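## 4. Does a cleared table stay cleared?

Advice on household order leans hard on one claim: that a bare table teaches people to keep it bare. The claim turns up in magazine columns, in the handouts of paid organizers, and in a fair number of papers that cite one another for it. We went looking for the evidence behind it and found very little. Most of what is offered as proof comes from homes whose owners had just paid someone to clear the table, and were then asked if they felt better.

Our own data come from 30 households in Flulemden and Ashby, each with one main table used for eating and for at least one other purpose. The sample is small and we do not pretend that it stands for anyone else. Each household kept a log for 60 days, writing down what was put on the table, who put it there, and when it was taken away. Logs were collected by the second author, and the coding was checked by Heather Whitelaw, who had not seen the homes and did not know which group each one belonged to.

### 4.1 What counts as clear

Earlier studies use the word "clear" without much care. In the Havel survey, which is still quoted as the main source, a table counted as clear if the person living with it said so. Two people in the same home often gave different answers, and the survey kept whichever form came back first. A fruit bowl was clutter in one house and decoration in the next. Place mats were left out altogether.

We used a stricter rule. A table was clear only if nothing stood or lay on it, cloths and mats included, so that the whole top could be wiped in one go without lifting anything. Several households objected to this, and we have some sympathy. One father wrote in the margin of his log that a table with a salt shaker on it is clear "in any language I speak." He may be right about how people talk. The trouble is that once the salt shaker is let in, the pepper follows, and then the napkins, and the coder has to make up a limit.

The rule also made the wood itself part of the record. Eleven of the logs mention the grain or the color of the tabletop, nearly always on the first day after clearing, and hardly ever later. We note this because the bare surface is often said to be a lasting pleasure. In our logs the pleasure was mentioned early and then dropped. That could mean it faded. It could just as well mean that people got tired of writing it down, and the logs cannot tell us which.

### 4.2 How things came back

The households were split into two groups. Those in the first group cleared the table once, at the start, and were given no further instructions. Those in the second were asked to clear it every evening. Both groups were told to carry on with meals, homework, bills, and hobbies as usual.

In the first group the first item to return and stay overnight was usually paper: mail, a school form, a shopping list. It was followed by whatever the paper needed, such as a pen or a pair of reading glasses. Larger things came later. A sewing machine appeared in one home and a half-built model bridge in another, and both stayed to the end of the study. When we asked why, the answers were practical. The sewing machine was heavy and the light was better there. Nothing in these answers suggests that the owners had forgotten how the table looked when it was bare, or that they had failed to learn a lesson from it.

The second group did keep clearer tables. This is the result that supporters of the claim will quote, so we should say plainly what it shows. People who were asked to clear a table every evening, and who knew that a log would be read, mostly cleared it. When the study ended and the request ended with it, we went back to the households that would have us. Their logs from that later week looked much like those of the first group.

Trudy Donnelly, who read a draft of this section, argued that 60 days may be too short for a habit to settle, and that 110 would have been a fairer test. We cannot rule that out. We would only point out that the published advice promises results much sooner, and that a claim should be tested on the terms its own supporters set.

### 4.3 Where the things went

A weakness in nearly all earlier work is that it stops at the table's edge. If a pile leaves the table and lands on a chair, the table scores as tidy and the chair is never seen. Our log had a column for where each item was moved. It was the column people filled in worst, and it should be read with that in mind.

Even so, the entries that do exist are not kind to the bare-table claim. Chairs, window sills, and the tops of refrigerators took in a good deal. One household used a Totus storage box, which was carried from the table to the hall each evening and back again each morning with its contents unsorted. By our rule the table was clear every night. We doubt that the family was any more orderly for it, and they doubted it too.

We also asked each household to rate its home as a whole, at the start and at the end, on a scale that ran up to 65. The scores moved a little in both directions. We do not report an average, as the scale was borrowed from an older questionnaire and several people told us they had read it upside down, taking the top score to mean the messiest home.

### 4.4 What can be said

A table can be cleared, and people often like it when it is. Beyond that our logs support only modest statements. Clearing every day keeps a table clearer than clearing once, so long as someone keeps doing it. The effect on the rest of the home is not shown here, and in our view it has not been shown anywhere else. Figure 3 gives a bare tabletop, pale wood with the grain running in long curves, of the sort our rule requires.

**Figure 3.** Bare wooden tabletop. 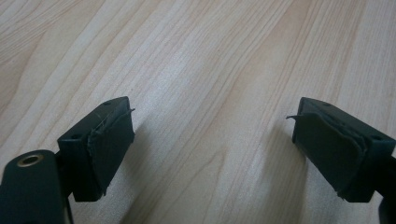
Does clearing a table once make people more likely to keep it clear?

Our logs give no sign of it. Tables cleared a single time filled up again, usually starting with paper, and the tables that stayed clear were the ones somebody went on clearing each evening.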